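Notebook, assembly bench. Jun 6, 2025
Suvum gripper kit on trial, gear and plate job
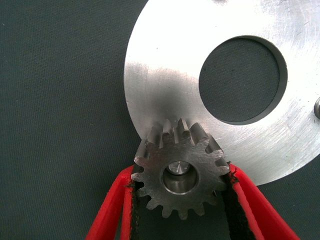 The Suvum kit is on loan from Tornitz and has to go back or be paid for by the end of the trial, so I want the fingers judged on our own parts and not on the sample blocks it came with. Today was the small steel spur gear and the machined plate. The kit's standard fingers are red plastic with a black pad on the inner face, and the wrist camera gives a decent view down between them. With the gear gripped at the lower left rim of the plate, both pads bear on the teeth, one each side, and the bore stays clear for the camera to find. I had worried the fingers would hide it. The pads are fraying at their upper ends where they meet the steel. Pylyp says the earlier set from Ovano used a harder rubber and didn't do this, but it let small gears turn in the grip.

Settings as left: grip force 69 on the kit's own scale, slow approach, camera exposure locked. With exposure on auto the brushed face of the plate kept upsetting the hole finder. Locked, it is steady enough, though the bright patch on the plate still gives a false edge now and then. Halyna wants to try a diffuser over the bench lamp before we touch the software again.

The mat stays. The dark cloth gives a clean outline on the lower teeth and on the rim. Where the upper teeth lie against the plate it is metal on metal and the outline is poor, so teach the pick pose with the gear well out on the mat.

Stopped at cycle 1802. Tornitz quote 4000 cycles for a pair of pads in the kit leaflet, without saying on what material. I doubt that means steel teeth. Asked Marisol to get a price for spare pads on their own, as the leaflet only lists them with the fingers attached.

Other notes on the kit:
Finger change is two screws and easy to do on the arm. The screws are short and I have already dropped one.
The manual has the pad part number wrong on the drawing. The one in the table is right.
Calibration routine is slow but held over lunch with no drift that I could measure.
Support answered the May query about the cable, and Hanneke has the reply.

Miroslava is taking the bench next for the Karpenko housings. Please leave the force where it is and write down the cycle count before changing pads. I still need a go at the gear with the pads trimmed back at the top, and the old pair should be kept in a bag with the count on it.

MT has the spare hex key.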